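Enriched dough collapsing sideways at 19 percent sugar
Forum index > Bread and Yeast > Enriched Doughs
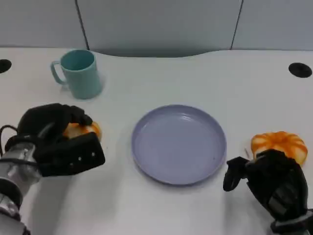
Pumpkin buns, with the lavender plate.

kessel_oven
Posted November 8, 2018
Formula is 600 g bread flour, 485 g total liquid (squash puree plus milk), sugar at 19 percent of flour weight, butter at 12 percent, instant yeast, salt at 1.8. Bulk to double, shape, tie with oiled string for the ridges, proof, bake at 350 F. The ridges hold but the buns spread in the last third of the proof and the base comes out wider than the shoulder. Crumb is fine. I want height. Which variable would you move first?

midrange_proof
Liquid. 485 on 600 is 81 percent before you add the butter. That is a slack dough no matter what the string is doing.

kessel_oven
Puree is mostly solids though. I have been treating it as half water.

midrange_proof
Squash puree is closer to 90 percent water. Canned is a little drier, home roasted depends on how long you drained it. How much of the 485 is puree?

kessel_oven
300 puree, 185 milk.

midrange_proof
Then you have 270 water from the puree and another 160 or so from the milk. Call it 430 on 600, 72 percent. High for a shaped bun with that much sugar. Drop the milk to 130 and see.

Tolland_R
Disagree on going for the liquid first. 72 percent is workable with a strong flour. Sugar at 19 percent slows the yeast, so people extend the proof, and the gluten relaxes the whole time. What flour and what yeast?

kessel_oven
Zatier strong white, the blue bag. Regular instant. Final proof runs 2 hours at 78 F.

Tolland_R
There it is. Switch to osmotolerant yeast, same weight, and your final proof should come down well under that. Leave the liquid alone for one batch so you know which change did it.

midrange_proof
Osmotolerant yeast makes sense over 10 percent sugar, no argument. It does nothing for a dough that was too wet at mixing. I have run the Zatier flour and it does not absorb like the Andside does. With Andside you could get away with 72.

pan_and_scale
Has anyone asked about mixing? Butter going in before the gluten is developed will give you exactly this. Windowpane first, then butter in pieces, dough temp no higher than 77 F at the end.

kessel_oven
Butter goes in at the start, melted.

pan_and_scale
Stop doing that.

midrange_proof
OK, that moves up my list. Still too wet.

larder9
Side question, how loose is the string? Mine always cut in and left a waist.

kessel_oven
Loose enough to slide a finger under before proofing. Eight segments. I oil the string and cut it off after ten minutes out of the oven. Tighter than that and it tore the skin.

larder9
Thanks. I was tying it snug.

Tolland_R
On color, if you want the orange to stay, pull the egg wash back to yolk and milk only and tent with foil for the last third. At that sugar level the tops brown well before the center is done. Center should read 190 F.

kessel_oven
Plan is one batch with cold butter added after windowpane, nothing else changed. Then yeast. Then milk to 130 if they still spread.

midrange_proof
You will be cutting the milk — post the numbers either way.

pan_and_scale
Weigh the puree after draining, too. Overnight in a cloth in the fridge. Mine lost more than I expected and it varies from squash to squash.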